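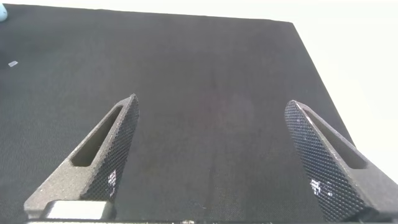
*Black textured mat on a white background.*

## Handout 3: How a religious house paid for itself

Course: Church and Land in the Middle Ages. Please read before the seminar on April 21, 2024 and bring your own notes on the Levness charters.

Last time we spoke about the founding of Levness Abbey and we left one question open: where did the money come from? The monks had promised to live by the work of their own hands. Already in the second generation this was no longer possible, and the abbey began to receive rents, tithes and mill dues like any other lord of the district.

### The first gifts

The oldest charter gives the abbey the village of Kirora with its fields, its wood and its fishing. Please note the wording. The land is given "to God and to the house", and the abbot is named only as a witness. In the later charters the abbot himself receives the gift, and the brothers are hardly mentioned. Historians do not agree on how much weight we should put on this change. My own opinion is that it shows mainly a new habit of the scribes, but you are free to argue against me.

A gift was seldom a simple present. The family who gave land expected prayers for their dead, a burial place inside the church, and sometimes a place for a younger son. In the Kirora charter all of these are written down, together with 2 candles to be burned each year at the altar.

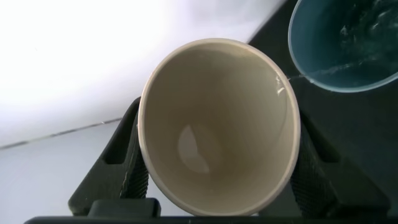 When the family died out, distant relatives came to the abbey and asked for the land back. The quarrel was heard before the bishop's court at Brandes and lasted five years. The abbey kept the fields but lost the wood. It also had to pay 100 marks, and for this it was forced to pledge the tithes of Stustgate.

### Lay brothers

The heavy work on the distant farms was done by lay brothers. They took vows, but they did not sit in the chapter and they could not vote for the abbot. They slept in a separate building and had their own, shorter prayers. On the farm at Stustgate they lived far from the abbey for most of the year - and there the complaints about discipline begin.

After the plague it became difficult to find new lay brothers. The farms were leased to peasants for a fixed rent, at first for one life and later for three.

### For the seminar

- Compare the Kirora charter with the judgment of Brandes. Which promises are repeated, and which are missing?
- What is the difference between a tithe and a rent? Use your own words.
- Why could a pledge be more dangerous for the abbey than a sale?

The short essay (2 pages) is due in May. Please quote the charters by their number in the reader.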